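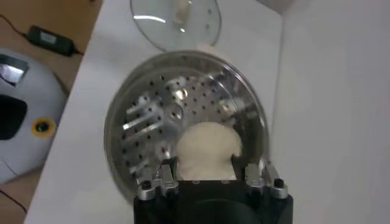
My sister-in-law told me over the phone that steamed buns belong in a shop, that anyone who spends an afternoon on them at home is paying for it in dishes, and I have been arguing with her in my head ever since.

She has a point about the dishes. But I've been making buns since the December we moved to Drastwood, and I still think a steamer is the kindest pan a kitchen can own. An oven wants you to be exact. Steam forgives a lumpy bun, a crooked pleat, a cook who wandered off to fold towels — and the dough comes up soft anyway, or soft enough for us.

Yes, the shop on Jirnar Street makes them rounder. They also hand them over in a bag, and by the time I'm home they've gone a little sad. Mine go from the pan to somebody's hand in the time it takes to find a plate, and I'll happily wash a lid and a steamer tray for that.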